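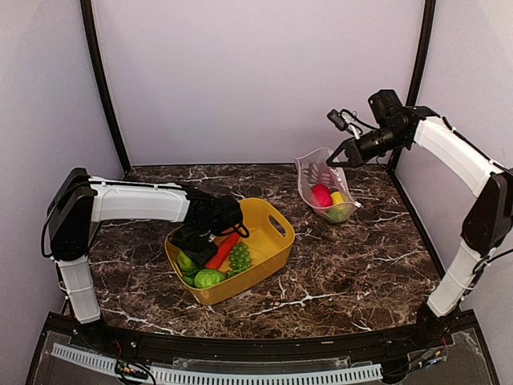 Toy produce in the yellow basket, clear bag at the back right. February, 10:40.

Grocery set again today! I'm getting fond of the yellow basket (the one with the oval hole in the rim). It sits well on the marble even when I set it down crooked, and the sloped sides mean the grapes don't get stuck in a corner the way they did in the old Holtemen tub. Two leafy green balls, the carrot and the grapes were in it this morning, with the handle end left clear.

The bag is the part I keep fussing over. Clear plastic on dark stone is hard to see once the edge gets rumpled, and I went through 16 of them last week just looking for one that would stay open. The Rumholm bags are softer, the Gralel ones crackle but hold their shape better – I'd order another 100 of the Gralel if anyone's doing a supply run.

Still to do: wipe the table down before lunch, find the label for shelf 17, and decide if the greens are lettuce or cabbage on the sheet. I've been writing "cabbage" but page 54 says lettuce, so somebody please pick one!

We use cookies to improve your experience on this site. Accept | Manage settings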